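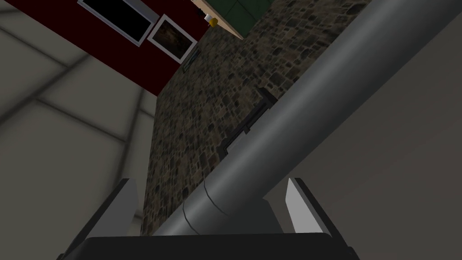
Thursday, March 10, 2022
Sim notebook, wrist-view rules, draft 2

Went through the draft with Ertuğrul and Korkor. Notes on what changed and what is still open.

Rule 1. Every run gets a rest-pose render from the wrist view before any motion command goes out. Fingers open, both tips in view. If either tip is missing, the mount offset is wrong and the run does not start. Store the render with the run, same folder.

Rule 2. Scene file is locked once a batch begins. Wall textures, picture frames and small props count as part of the scene. Batch 7 at Pudadley had a prop moved halfway through and we could not compare the halves. Whoever needs a change opens a new batch number.

Rule 3. Seed and scene version go in the log header, typed by the script. Hand entry is out. Busisiwe found 18 headers with the wrong version in the Gbeho set of 1258 runs, all hand-entered.

Rule 4. Collision geometry stays on for background objects, including walls. Ojārs wanted them off for speed. Measured it on 200 runs: the gain is small and we lose the contact flags, so on.

Rule 5. Speed limits in simulation match the limits on the bench arm. No raised limits "just for sim." Exceptions need a second signature in this book.

Changed from draft 1: rule 1 used to accept one visible tip. Rule 3 used to say "should."

Open:
- Lighting. Ebenezer says fix it per batch, Korkor wants it varied per run and logged. Left blank for now.
- Arm links in the wrist view. Some poses put a large gray link across a good part of the background. Draft says nothing on how much is too much. Need a number, or a check in the Flalent script that flags it for review.
- Retention of failed runs. Bornomholm keeps everything; our disk will not take that past March.

Ertuğrul to type up draft 3. I am redoing the header check against the old batches first, oldest to newest, and will paste the output on the next page.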